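When the gripper says it is closed

The fault that cost Deepak Nigam's group most of a winter never damaged a thing. It happened in simulation, in a made-up living room with a wooden table in it, and for a while everyone took it for a success.

Nigam runs the manipulation work at Gunard, a small robotics company in Kirness that writes control software for two-armed machines. His team does nearly all of its early testing in rendered rooms, then moves the software across to a real robot once the numbers look good. In July the numbers looked very good.

"We had a pick task that was passing almost every time," he said. "You tell the arm to go to an object, open, move in, close, lift. The log said it did all of that. We were planning the move to hardware."

Myrto Gavalas, the test engineer on the project, was the one who stopped it. She had been asked to pull together some clips for a customer in Jasasville and could not find a good one.

"I wanted ten seconds of the robot picking something up," she said. "I went through a stack of runs marked as passed. In some of them the gripper closed on the object and up it came. In others the fingers stayed open the whole time, and the run was still marked as passed."

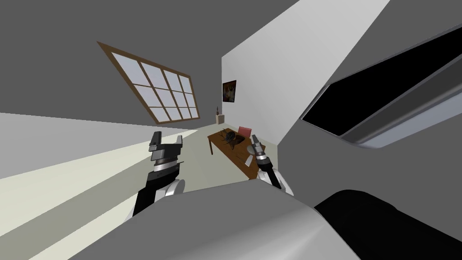

The cause took longer to find than the symptom. Gunard's controller works through a task in stages, and each stage has to report that it is finished before the next one can start. The close stage was meant to finish when the fingers either met something or met each other. Some months earlier a time limit had been added so that a stuck finger would not hold up a whole night of runs. When the limit ran out, the stage ended and reported the same thing it would have reported if the fingers had closed.

"It was one line," said Marek Urban, who wrote it. "I put it in on a Friday sort of mood, if you know what I mean. The batch kept hanging and I wanted it to stop hanging. I meant to come back and give the timeout its own status. I didn't come back."

Urban was open about this through the whole interview and asked that his name be left in. He said the review should have caught it, but the review was done by someone who had also been waiting on the batch.

The timeout alone would not have hidden the problem. A robot that fails to close its fingers should also fail to lift anything, and there was a check for that too. The check looked at the height of the hand. It did not look at the height of the object.

"So the arm goes up with nothing in it and the check says, good, we are up," Nigam said. "Two mistakes that each look small. Put them together and you have a test that can't fail."

Why the fingers were not closing was a third matter. Gavalas traced it to the way commands were shared between the two arms. Each arm had its own message queue, but the close command for both grippers went through a common one, and if the other arm was still moving to its rest position the command could be dropped. It depended on timing. A run where the idle arm settled early would work. A run where it settled late would not.

"That's why it was so hard to see," she said. "You'd run the same object in the same spot and get a proper grasp, and then you'd run it again and get nothing. And both came up green."

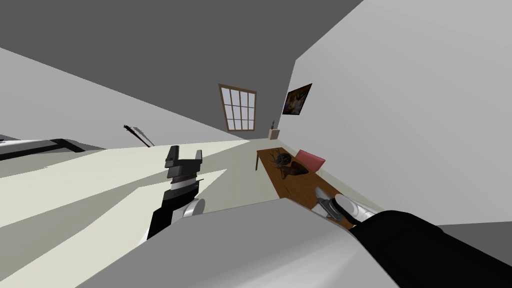 The team changed the layout of the room between runs, moving the robot's starting point and swapping what was on the table. Nigam said this was supposed to make the testing tougher. In practice it gave everybody a reason to shrug at odd results. If a clip looked wrong, someone would say the object was an awkward shape or the robot had started at a bad angle, and they would go on to the next batch.

Gavalas started again with a single object and the camera that looks down past the fingers. She picked a white piece with a long straight stem and a wide rounded top, lying on the wood, and had the gripper come in over the stem. A stem is about as easy a thing to hold as you can give a two-finger hand. Any run that missed it would be worth looking at.
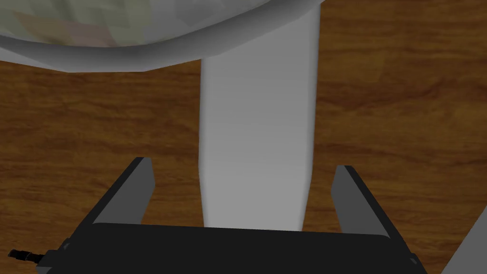 Over the stem, with the fingers open on either side and touching neither edge.

She saved a still from every stage of every run and went through them by hand. It took her six days. Her notes from that week are now pinned at the top of the project's test folder, and the first entry reads, in full, "Do not trust the word closed."

What she found was that the approach itself was sound. The hand arrived where it should, lined up with the stem, with room on both sides. The trouble only began when it was time to squeeze. Setting the stills beside the logs, she could match each dropped command to a moment when the second arm was still on its way home.

"People kept asking me about the vision side, whether the robot was seeing the thing properly," she said. "It was seeing it fine. I had to keep saying that."
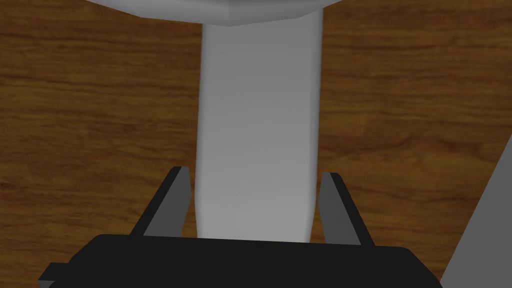 Fingers either side of the post, not yet clamped. Small gaps remain between the inner faces and the base.

The repair came in three parts. Urban split the command queue so that each gripper has its own. The timeout now raises a fault and halts the task, and a person has to clear it. The lift check reads the object's position as well as the hand's, and compares it with where the object was before the grasp.

When the old runs were scored again with the new check, the pass rate dropped far enough that Nigam had to ring the customer and push back the hardware trial. He would not give the figure. He did say that the conversation was unpleasant and that he would sooner have had it then than after the robot was in their building.

That is the part that bothers Nhi Doãn, who looks after safety for the company's physical machines and was not involved until the fault had been found. She said she sees a simulated arm lifting nothing as a fairly harmless picture, and the same software on a real arm as something else.

"Think about the opposite case," she said. "The robot believes it has let go and it hasn't. Same code, same timeout, because open and close used the same stage. Now a person reaches in to take the object, because the light on the wrist says released. I don't like that at all."

Doãn asked for the open stage to be tested on its own, and the same fault was there. It had never shown up in a report. She has since had the status light on the company's robots wired to the measured finger position. Before that it followed the command.

She has also asked that no test written at Gunard be accepted until somebody has shown it failing. The author has to break something on purpose, such as unplugging a finger or taking the object away, and attach the result. Urban said this has roughly doubled the paperwork on a new test and that he has stopped complaining about it.

Janka Ševčík, who manages the group's schedule, was less sure the lesson had fully sunk in. The time limit was added because the overnight batches were too long for the machines they had, and they still are. She has put in for 11 more simulation nodes and been given three.

"They fixed the code," she said. "The pressure that made someone write the code, that's still here. I've got people looking at a queue at five in the afternoon and wondering what they can cut."

Gavalas still goes through stills by hand, though fewer of them. She takes a handful of passed runs out of each batch and looks at the fingers. The hardware trial with the Jasasville customer has been rebooked, and she will be travelling with it. In the meantime she is working on a problem with the left wrist, which comes to rest a little off its target on long reaches. The log says it is on target.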